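Uibo Guest Rooms, Kultside — Frequently Asked Questions

When can I come in?
From 3 pm. If you arrive late, please write to us before and we send you the door code.

Is breakfast included?
Yes, except in December, when our kitchen is closed. The bakery on Nalelgate opens at 8.

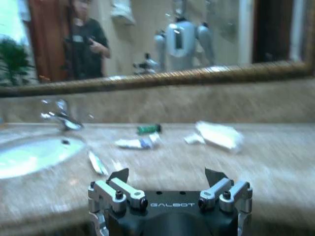 Speckled marble countertop, beige and brown.

Can I bring my dog?
Small dogs are welcome — please tell us when you book. The price is 28 crowns per night.

How far is the station?
It is around 700 metres, all of it flat. The Brumon bus stops closer, but it does not go in the evening. 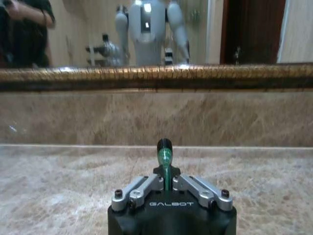

Do you take a deposit?
We ask for 1,000 crowns if you stay longer than a week. You receive it back on the day you leave.

Can I leave my luggage after check-out?
Yes, until 6 pm, in the room behind the reception.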